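4.3 Mirrors as a free second viewpoint

One part of the Skarkwood pipeline has given us more pleasure than any other, and it began as a nuisance. Our demonstrations are collected with a pair of hand-held grippers, each with a wide-angle camera of its own, by people walking through ordinary rooms. Ordinary rooms have mirrors in them. In the first round of recordings the mirrors did real damage: the mapping stage found plenty of sharp corners behind the glass, treated them as solid parts of the building and then pulled the camera track towards a room that does not exist. We spent most of April throwing those stretches away. The work in this section is what happened when we stopped throwing them away and asked what they could tell us.

The idea is simple. A flat mirror gives the camera a second view of the world, taken from a point on the far side of the glass. If we know where the plane of the mirror lies, every reflected point can be folded back into the real room by one reflection across that plane. A single image then holds two views of the same space, and one of them faces the operator. For a two-handed task that is a lovely thing to have. The camera on a gripper sees its own fingers very well and the other gripper only when it strays into view. The mirror often shows both at once, side by side, held in front of the body.

4.3.1 Finding the plane

We begin with the outline of the glass. A small segmentation network, trained on mirrors from our own early recordings, marks the pixels it believes to be reflection. We do not ask it to understand the surround. Carved or moulded mirrors were hard for our first version, which expected straight sides and four corners, and we are glad we dropped that assumption: round and oval mirrors now cause no more trouble than square ones.

Inside the marked region, features are tracked as usual but kept in a separate pool. Outside it, the normal map is built without them. Once the operator has moved a little, the two pools can be compared. Many objects turn up in both, first directly and then in reflection, and each such pair votes for a plane. We take the plane with the widest support and refine it together with the camera track. The patch of wall close to the mirror is also used, as a weak hint, but it is given little weight. Walls behind decorative mirrors are not always flat, and a wide lens bends them further, so the votes from paired objects are a far better guide.

One practical point cost us a good deal of time. Reflected features have to be described after flipping the image left to right, or almost none of them match their direct partners. This is obvious once written down. Crescencio Gallardo found it on a whiteboard at seven in the evening, and the matching rate jumped that same night.

4.3.2 Linking the two grippers

Each gripper track lives in its own coordinate system until something ties the two together. Our standard tie is a printed square marker, read by the opposite camera whenever it comes into sight. It works very well at close range and we still rely on it. Its weakness is that people do not hold their hands in a way that suits the marker. They let one arm drop, or turn the card away, and the link goes stale until the next clear sighting.

The mirror fills that gap. When both grippers appear in the glass, we fit their known outer shapes to the reflected image and fold the result back across the plane. The estimate from the mirror is noisier than the one from the marker, especially in depth, and we weight it to match. Its great virtue is when it arrives. Operators tend to face a mirror with their hands up in front of them, so the useful moments come early in a recording and set a good starting point for everything after.

Figure 2 gives a view of the kind we hoped for. The marker on the second gripper is near the edge of the lens, tilted, while the reflection has both hands together and well clear of the border. Behind them the glass also holds a window, ceiling lights and an upper-level railing, all of which can vote for the plane. The deep open room to the right of the mirror gives the direct map plenty to work with at the same time.

4.3.3 What we found

We ran the full method on the 695 recordings that contain a mirror for long enough to be used. The most welcome result is that false rooms have almost gone. With the reflected pool kept apart, the map stayed whole in all but seven recordings, and those seven share a cause: a large mirror filled nearly the whole view at the start, leaving too little direct structure to anchor the track. Asking the operator to begin a step to one side should be enough, and Charmaine Kekana is testing this at the Drekcombe site.

The gain in the link between the hands is smaller but very pleasing. Recordings that used to open with a long unlinked stretch now usually have a usable link from the first sweep past the glass. Policies trained on the corrected tracks hand objects from one gripper to the other more smoothly, with fewer of the small hesitations we had put down to the controller. We had been tuning the wrong thing!

Two limits remain. The method assumes flat glass, and a curved mirror breaks it outright. It also needs some light on the operator, and with a bright window behind them the grippers can sink into shadow. We return to the second problem in Section 5.

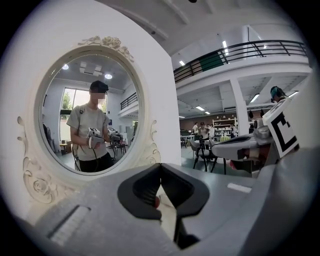
Yazzie Group for Hand-held Robot Learning, Department of Mechanical Engineering
Figure 2. View from the camera of one hand-held gripper, with its own fingers in the foreground and the second gripper, carrying its square marker, at the right edge. The oval mirror reflects the operator holding both grippers. Face blurred.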